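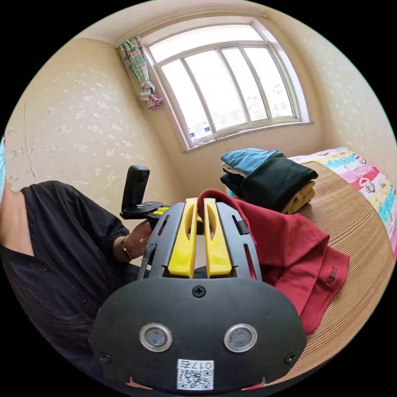

Notebook, clothes room, Ollcombe
7 January 2025
Written by Genji Sasaki. Misaki, please correct in the margin if I have remembered something wrongly.

Today was for the heavy tops, which means hooded sweatshirts and anything else with a thick ribbed hem. We worked on the bed again, as the long table is still under the boxes from Trarnetton. The bed is lower than I like, but the cloth lies well on it and I can walk to three of the sides.

The dark red one took most of my patience. It is a big soft piece and when I lift it from the top, the rest spreads over the bed in folds and the hem ends up where I do not expect it. My first idea in November was to find the hem first and pull it straight. I still think this is right for shirts. For a heavy top I now prefer to find the two shoulders, lay them down, and leave the hem until the end.

The order I used today:
Shake once, away from the bed.
Lay it front side down, shoulders towards the wall.
Smooth from the middle to the sides with the flat hand, not with the fingers.
Sleeves across the back, one over the other. They should not pass the side line.
Fold the sides in to the width of the grey board.
Hem up to just under the neck, then once more.

If there is a hood, I lay it down over the back before the last fold. Misaki puts it inside, like a small pocket, and the whole thing goes in. Her way gives a tighter parcel and it does not open when it is carried. My way is faster and the hood has fewer creases the next morning. We did not agree and I think we can keep both for the moment, but please write in the column which one was used. Last time the column was empty for a whole page.

The ribbed hem is a problem of its own. It wants to pull together, so the bottom of the garment is narrower than the chest, and the fold comes out like a wedge. I tried to stretch it a little by hand before folding. It helps for a minute, then it goes back. Misaki suggested to fold the sides by following the chest and to let the hem do what it likes. I did the last ones this way and the pile stands straighter. I will use it from now on.

Weights. The pile for the Lenihan shelf was 2,488 g on the kitchen scale, and the same pile without the top piece was 2,316 g. This seems too small a difference for a thick garment, so I suspect the scale or the way I put the pile on it (the sleeve of the lowest one was maybe touching the table). To be repeated with the other scale before anybody uses these numbers.

Shelf. The Lenihan shelf has 27 cm between the boards. A pile folded as above goes in with space for the hand. A pile folded with the hood inside goes in also, but I had to press it, and then it is hard to take one piece from the middle without bringing out its neighbours.

The Ketaver bags are not good for this kind of clothing. The opening is narrow and the parcel turns sideways on the way in, and after that all the folding was for nothing. I used 3 of them and stopped. The rest are in the drawer under the window if somebody needs them for socks or scarves.

Small things to remember:
– Cords of hoods: tie them loosely before folding. One got caught in a zip and I needed a long time to free it.
– Close the zips fully, also on pieces that go at the bottom.
– The blanket on the bed slides. I put it under the mattress on the far side and this was better.
– The grey board has a rough corner now. It should be sanded or covered with tape.

Misaki will do the knitted things next, from the second Trarnetton box. I said to her that I would not hang any of them, because the shoulders grow, and she agrees. She asks if wool should be rolled. I have no opinion yet. I will try one rolled and one folded, leave both on the shelf until the end of the week, and write down how they look.

Open: second scale, tape for the board, labels for the Lenihan shelf.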